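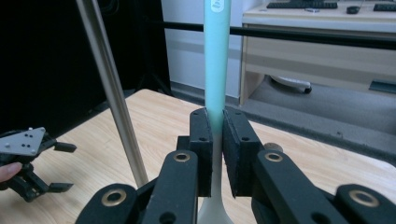

Orlando Ríos wies in seiner Rückmeldung zur ersten Fassung darauf hin, dass die Gelenke grundsätzlich vor dem Ankleben der Polster einzustellen seien. Wer umgekehrt vorgehe, drücke beim Ausrichten den Schaumstoff platt und müsse ihn gleich wieder abziehen. Die Reihenfolge wurde in der vorliegenden Fassung entsprechend geändert.

Offene Werkstatt Plolwood
Hinweise zum Bau und zur Pflege des Handgreifers Giton
Stand: 22. Juni 2019

Die folgenden Hinweise richten sich an Nutzerinnen und Nutzer, die den Greifer in der Werkstatt oder zu Hause aufbauen. Sie ergänzen die Bauanleitung und setzen voraus, dass die gedruckten Teile bereits vorliegen und entgratet sind.

Arbeitsplatz
Gearbeitet wird auf einer ebenen Tischplatte. Kleinteile sind vor Beginn in flache Schalen zu sortieren, Schrauben und Buchsen getrennt. Profile und Stangen, die gerade nicht benötigt werden, gehören in den Ständer neben der Standbohrmaschine. Tastaturen und Messgeräte bitte vor dem Schleifen abdecken.

Buchsen einsetzen
Die Bohrungen in den Gelenkarmen fallen je nach Drucker unterschiedlich aus. Es empfiehlt sich, zunächst eine Buchse von Hand anzusetzen. Lässt sie sich ohne jeden Widerstand einschieben, ist die Bohrung zu weit und der Arm neu zu drucken; Kleben hält an dieser Stelle auf Dauer nicht. Sitzt sie zu stramm, wird mit der Handreibahle nachgearbeitet, jeweils nur eine halbe Umdrehung, danach erneut prüfen. Eingepresst wird im Schraubstock mit weichen Backen. Der Hammer bleibt in der Schublade. Überstehende Ränder werden auf einem flach liegenden Schleifbogen abgenommen und die Späne anschließend mit dem Pinsel entfernt.

Gelenkarme ausrichten
Die Arme beider Seiten müssen gleich lang sein, sonst laufen die Finger beim Schließen schräg aufeinander zu. Vor der Montage werden sie paarweise übereinandergelegt und mit einem Stift von 4 mm durch beide Bohrungen geprüft. Schrauben an den Drehpunkten zunächst handfest anziehen, dann so weit lösen, dass der Arm durch sein eigenes Gewicht fällt. Selbstsichernde Muttern sind nach dem zweiten Lösen zu ersetzen.

Polster aufkleben
Die Innenflächen der Finger werden mit Spiritus abgerieben und müssen ablüften. Für den Zuschnitt hat sich ein frisches Abbrechmesser mit Stahllineal bewährt; Scheren quetschen die Kante. Das Polster wird von einer Schmalseite her angelegt und ohne Zug angedrückt. Beim Kontaktkleber Citel hat sich in der Werkstatt eine Ablüftzeit von fast 15 Minuten bewährt, danach ruht die Verbindung 12 Stunden unter leichtem Druck. Maßgeblich bleibt in jedem Fall das Etikett des Gebindes. Im Mai kam es mehrfach zu abgelösten Polstern an Greifern, die noch am selben Abend benutzt worden waren.

Probe mit Küchengerät
Für den Griffversuch eignen sich schlanke Küchenutensilien mit glattem Stiel besser als Holzleisten. Sie geben leicht nach und zeigen an, ob beide Polster gleichmäßig anliegen. Das Utensil wird senkrecht gehalten, der Greifer langsam geschlossen. Kippt der Stiel zur Seite, steht ein Finger vor. In diesem Fall sind zuerst die Schrauben am Fingerblock zu lösen und erst danach die Gelenke. Utensilien aus der Teeküche verbleiben bitte dort; für Versuche liegt eine eigene Kiste bereit. Was einmal in dieser Kiste lag, wird nicht mehr für Lebensmittel verwendet.

Pflege
Die Drehpunkte erhalten alle vier Wochen einen kleinen Tropfen harzfreies Öl. Überschuss sofort abtupfen, da Öl den Schaumstoff angreifen kann. Polster werden trocken abgebürstet und bei sichtbaren Druckstellen ausgetauscht. Die Greifer sind geöffnet zu lagern.

Material und Rückgabe
Buchsen und Schrauben werden über Aguiar bezogen und an der Ausgabe einzeln abgerechnet. Fehlteile bitte im Heft neben der Ausgabe eintragen, mit Größe und Datum. Reibahle und Stahllineal sind am selben Tag zurückzugeben. Angebrochene Klebstoffgebinde gehören gut verschlossen in den Gefahrstoffschrank, auch bei kurzen Unterbrechungen der Arbeit.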